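Home Lists Archive Search Thread view Log in

December, posted by Gayan Gamage

Hello Vlasta, and hello everyone,

Vlasta Štefanec wrote:
> The Bromdale replay drops the left gripper pose at step 415
> and picks it up again 18 steps later. Is that the tracker or
> the way Neltora joins the streams?

Thank you for such a clear report – it saved me a good deal of hunting. I think it's the join. Neltora matches the head view to the gripper views by nearest timestamp, and when one stream stalls it quietly reuses the old pose. These are from the desk setup with the cup and the pen, which I've been using to test the fix.

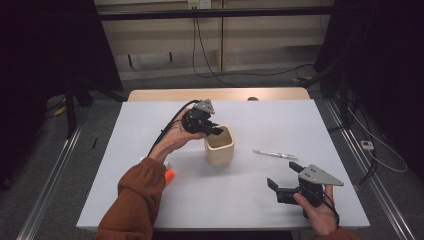
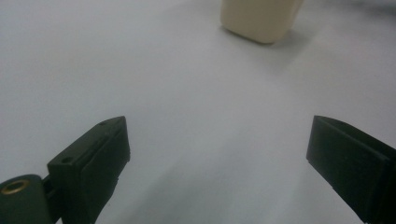
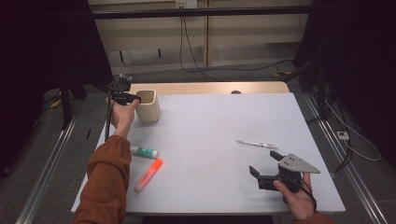
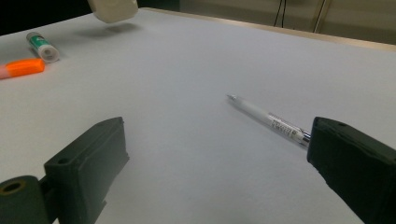 Head views (first and third) and gripper views (second and fourth), same desk.

My patch is in ticket 2228. It marks stale poses as missing and leaves the planner to decide what to do with them, which I hope is kinder to everybody downstream. I'd be so grateful if you could try it with max_gap set to 2 – and do keep the old log, as I'd like to compare the two when I'm back at my desk.

All good wishes,
Gayan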